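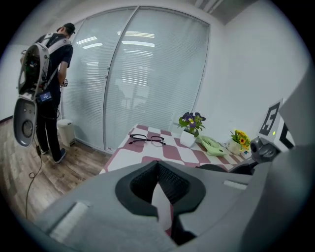 실내 탁자에 올려 둔 작은 화분에는 물을 얼마나 자주 주어야 합니까?

겉흙을 손가락 한 마디 깊이까지 만져 보아 말라 있을 때 주는 것이 원칙이며, 요일을 정해 놓고 일률적으로 주는 방식은 권하지 않습니다. 냉방이 계속되는 8월에는 흙 표면이 먼저 마르므로 속흙의 상태까지 확인하여 주시기 바랍니다.

# 탁자가 있는 방: 플론드스카 생활문화관 화보

플론드스카(Plondska) 생활문화관은 일상 공간에 놓이는 물건의 쓰임과 배치를 꾸준히 기록하고 있습니다. 현재 기록 목록에 오른 물건은 2,449점이며, 가구, 직물, 화분, 소형 생활용품의 네 갈래로 나누어 관리합니다. 본 화보는 그 가운데 탁자와 탁자 위의 물건을 다룹니다.

**탁자와 꽃, 흰 블라인드를 댄 유리 칸막이.** 흰색과 자줏빛 도는 분홍색의 마름모, 네모 무늬가 반복되는 식탁보 위에 화분과 안경, 연녹색 손선풍기가 함께 놓여 있습니다. 바닥은 나무 널 바닥입니다.

## 식탁보

무늬가 뚜렷한 식탁보를 쓰는 탁자에는 단색 그릇이나 단색 화분을 두는 것을 기본으로 합니다. 사진의 화분도 모두 흰색입니다. 무늬가 겹치면 작은 물건이 눈에 잘 띄지 않아, 자리를 정리할 때 빠뜨리는 일이 생깁니다.

생활문화관에서 사용하는 식탁보는 셀타식(Celtasik)에서 일괄 공급받습니다. 교체한 천은 곧바로 접지 않고 얼룩을 확인한 다음 세탁실로 보냅니다. 다림질은 뒷면에서 하며, 접은 자국이 탁자 모서리와 나란하도록 펼칩니다. 늘어지는 길이는 마주 보는 두 변이 같아야 합니다.

## 화분

보라색 꽃은 팬지를 닮았고, 다른 화분의 노란 꽃은 작은 해바라기를 떠올리게 합니다. 두 색을 한자리에 모으지 않고 간격을 두면 좁은 탁자도 덜 복잡해 보입니다.

살아 있는 식물을 올려 둘 때에는 물받침을 먼저 놓고, 천에 물기가 배지 않는지 저녁 6시 점검 때 살핍니다. 조화는 마른 솔로 먼지를 털고 물을 뿌리지 않습니다. 화분을 옮길 때에는 잎이나 꽃대를 잡지 말고 밑면을 받쳐 드십시오. 화분의 위치를 바꾼 경우에는 비치 대장의 해당 칸에 새 위치를 적습니다.

## 안경과 손선풍기

접어 둔 검은 테 안경은 렌즈가 위를 향하고 있습니다. 탁자에 안경을 잠시 내려놓을 때에는 이처럼 렌즈가 천에 직접 닿지 않게 하는 편이 좋습니다. 오래 둘 경우에는 안경집을 이용하시고, 탁자 가장자리는 피하여 주십시오.

손선풍기는 사용하지 않을 때 전원을 끄고, 꽃이나 잎이 날개 쪽으로 들어가지 않도록 화분에서 떼어 놓습니다. 충전은 탁자 위에서 하지 않고 벽면의 지정된 자리에서만 합니다. 주인을 알 수 없는 개인 물품은 안내 창구로 옮겨 보관하며, 찾으러 오실 때에는 물품의 색과 특징을 말씀하시면 됩니다.

## 블라인드와 유리

가로형 블라인드는 위쪽 날개부터 차례로 닦습니다. 젖은 천을 먼저 쓰면 먼지가 뭉치므로 마른 극세사 천을 사용하고, 유리는 블라인드 청소를 마친 뒤에 닦습니다. 날개의 각도는 조명이 탁자에서 눈부시지 않을 정도로 맞춥니다. 칸막이 밑의 작은 휴지통은 뚜껑을 닫은 상태로 사용합니다.

## 화보 이용 안내

- 인쇄본은 1층 자료실에서 열람할 수 있으며, 서가 번호는 448입니다.
- 낱장 엽서는 매클리시(MacLeish) 판형으로 제작하며, 한 장의 값은 800원입니다.
- 수업이나 전시 준비에 화보를 이용하고자 하는 기관은 자료실에 신청서를 제출하여 주십시오. 출처는 "플론드스카 생활문화관"으로 표기합니다.
- 비치 대장의 사본은 제공하지 않으며, 자료실 안에서만 열람이 가능합니다.

다음 화보에서는 클레켁(Clekeck) 선반과 벽면 수납을 다룰 예정입니다.

플론드스카 생활문화관 자료실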